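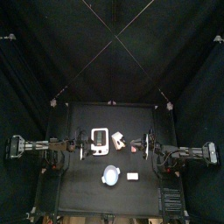 When is the best time to plant garlic? Get your cloves in the ground before the soil freezes, and for most of us in Heywood the first half of November does nicely.

I put mine in last Monday, on my knees in an old raincoat, and I was so happy to be out there! Break the heads apart just before planting, keep the papery skins on, and set each clove 2 inches deep with the pointed end up. Myrto Stefanou, over on the Sakley side, swears by a thick blanket of shredded leaves on top - she had 99 heads last summer and gave most of them away, bless her. 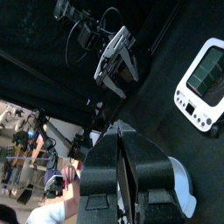

A white device with a dark screen, on a black work surface.

If you didn't order any seed garlic, please don't fret. We have 200 cloves left over from the fall swap, all hardneck, and you are welcome to a handful (or two, if you have the room). Bring a paper bag and stay for a cup of tea if you can.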